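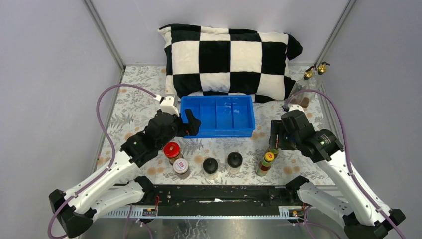 A reader wrote in after our last rangefinder piece to say that slope readings are wasted on a 20-something handicap, and that the money should go on lessons.

Search reviews Go
Home Clubs Balls Rangefinders Shoes Travel

Fair enough on the lessons, but I've had the Trarnon Forine laser in my bag since 3rd August and I'm not giving it up! My home course, Beltudik, is all hills, and I've been under-clubbing the uphill par 3s for years. With slope switched on I finally trust the number and make a full swing – my misses now go left and right instead of short, and I'll take that.

The Forine locks on to a flagstick quickly and gives a short buzz when it has it. Trarnon claims 700 yards to a large target such as a tree line, and I can't say I've needed that, but anything inside a par 5 second shot has been easy. The view is bright, the numbers are black (I'd have liked a red option for late evening rounds), and the focus ring has just enough drag that it doesn't wander in the cart.

It also has a magnet along one side. I was doubtful, then I slapped it on the cart post on the first tee and forgot I owned a case. It held over the rough path behind our 14th, and that path shakes everything loose.

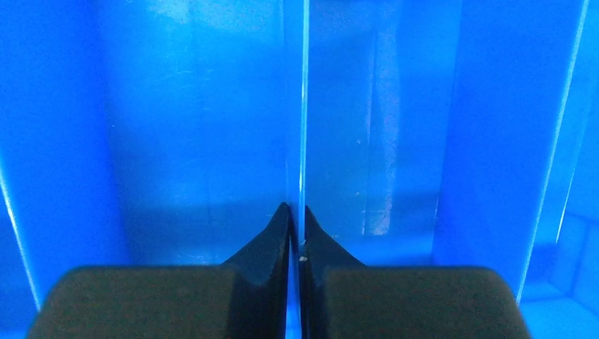 Battery and carrying

One CR2 cell, good for 3000 readings according to the booklet. Mine still shows full bars, and I'm a serial zapper who shoots every bunker lip. The case is stiff with an elastic loop, so you can leave it unzipped while you play. The belt clip is a bit tight the first few times.

Compared with the Aoun

I borrowed an Aoun for a weekend in September. It's lighter and the case is nicer, but it picked up the trees behind the flag on our 6th again and again, and turning slope off means digging through a menu. The Forine has a slider on the side, much easier on medal days. It costs $40 more and I'd pay that again tomorrow.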